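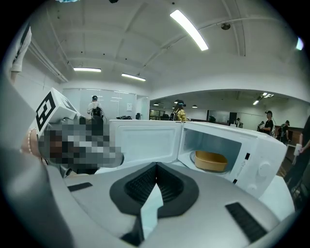
Page last changed: 15th July

Pludia Project Report, Section 4: Equipment Plan and Budget

4.1 What we had to buy

Our team was given a budget of $2,000 to set up one kitchen task station for hand-held gripper work. The task is to open a microwave, put a container on the turntable, close the door, turn the dial, and take the container out again. We already had the use of a room, tables and power. Everything else had to come out of the budget or be borrowed from the Nisthorpe lab.

We started from the task and wrote down what each step needed. The first draft of the list was too long and came in over budget, mostly on account of a second computer we later cut.

4.2 Grippers

Two grippers are needed, one for each hand. One person can hold both, but we found it easier to plan for two people at the station, so the table has to be open on at least two sides.

We compared two kits. The Takagi kit costs $669 for a pair, with a marker cube for the top of each one. The Ulau kit is cheaper at $400 a pair, but the cubes are not included and the pads are glued in. Pads wear out, and we wanted to be able to change them without sending the gripper back. We chose Takagi.

Spare pads and inserts are a separate line. We put in $258 for these. This was a guess based on how fast the pads wore down on the Nisthorpe pair last semester. It may be high.

4.3 Microwave

We looked for a plain countertop model with these features:

Door that pulls open by hand, hinged on the left
Dial instead of touch buttons
Glass turntable
Light inside the cavity

The dial was the hardest to agree on. Touch panels are more common in newer kitchens, but a gripper with soft pads can turn a dial, and pressing a flat button with it was unreliable in our tests. The light matters for the cameras. A used microwave is fine as long as the door closes properly. We paid for ours out of the general supplies line.

Containers should be plastic, rectangular and in a strong color. An orange one is easy to pick out against the light walls of the cavity. Buy several the same.

4.4 What is left

After the grippers and the spares, $1,073 remains for the microwave, containers, storage, one computer and shipping. The computer takes most of it. Shipping for the Takagi kit was quoted separately and we had not planned for that, so the next team should ask for a full quote before they fill in the form.

4.5 Still open

Second set of marker cubes: not ordered
Table: borrowed until the end of July, needs a replacement
Extension cords: check the length before buying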